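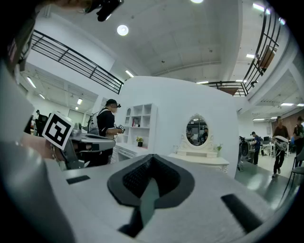 Our student team has until the end of May to get a tidying task working, and I could really use some advice from people who have coached or competed before. We named the project Drimatora (long story, there was a vote) and the idea is simple enough on paper: people do small household jobs with hand-held grippers, we record them, and then we train a policy on the recordings. The jobs are things like moving an item from one cubby to another in the white shelving unit, or putting something down on the vanity table under the oval mirror. We have 400 demonstrations so far and 87 of them came out unusable, mostly because tracking dropped out partway through. The mirror is the thing I lie awake over. It reflects whoever is walking around, and on a busy day that is a lot of people with a lot of gear. Do we cover it, move it, or just keep going and collect more? Half my team says one thing and half says another, and we have to settle it by Friday – any experience at all would be welcome!
Oana Bucur

Hi Oana, what a nice project! I helped with a club team called Surdu for a couple of seasons and we had a glass cabinet that gave us the same kind of grief, so you have my sympathy. Before you touch the mirror, I would go back through your 87 bad ones and write down where the gripper was pointing when the tracking went. It's a dull afternoon but it will tell you a lot. If most of them are at the vanity, hang a plain bedsheet over the mirror, record 50 more, and compare. If they're spread all over the place then the mirror is probably innocent and I'd look at the marker cubes instead. Ours used to get turned away from the camera whenever someone reached across their body, and we only noticed after weeks of blaming the glass (and each other, a little). Also check whether your bad ones all come from the same one or two people. We had a lovely kid who moved like lightning, and once he slowed down his recordings were the best we had.
Plukeo

just cover it
pravbridge

One more thing from me, sorry. If the final demo will be in that same room with the mirror showing, don't throw out the good recordings that have it in view. We trained with everything covered up one year and then the sheet came down for the judges, and the arm got very confused. Keep a mix – I'd say 70 with the mirror showing at the very least – and test both ways before you decide. Good luck to all of you!
Plukeo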